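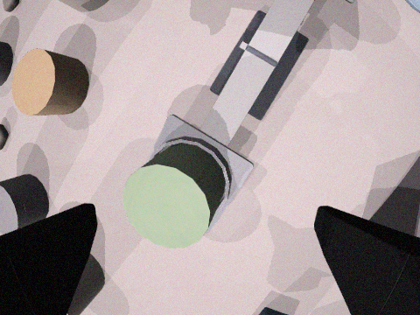 工作记录 第2册 第313页

2018年3月7日

胶的事还没完。去年12月那批Vokside皮胶,袋子上写着泡一夜即可,我泡了一夜,早上捞出来中间还是硬芯,咬都咬不动(没咬,用镊子试的)。今天换了Osdale的颗粒,粒子细,午饭前就全胀开了。价钱当然也跟着胀。

配比:干胶200克,水360克。水浴,盖子半掩。温度计又在飘,换了抽屉里那支老的,读数稳,就是刻度磨得差不多了,看它要靠信仰。

试片用山毛榉边角料,端面先刷一道稀胶,晾到不粘手再刷第二道,合上夹紧。夹子别拧到底,上回有人(字迹是我的)写“用力夹”,结果胶全挤到台面上,接缝里剩下的只够粘住一张邮票。

Lindqvist那把椅子的后腿榫头还松着。旧胶用温水敷了两遍,刮下来一层褐色的东西,闻着像煮过头的蹄子,说明是真货。榫头比榫眼细了一圈,打算贴一层薄木皮再修,不想往里灌胶充数。前一位修理者显然很想,还顺手加了颗钉子。钉子已拔,留在窗台的小碟里,供后人瞻仰。

胶锅用完请立刻洗。上周那锅长了一层毛,颜色很有想象力,我倒掉时颇有些不舍。剩下的胶分装冷藏,盒盖写日期,别写“新的”。冰箱里现在有三盒“新的”。

Stadholm那边来信问桌面什么时候能交。回复说下周,没说哪个下周。

待办:
试片明天下午掰,断在木头上算过,断在胶线上就重来。
木皮还够一条腿,另外三条先别松。
买温度计。去年也写过这一条。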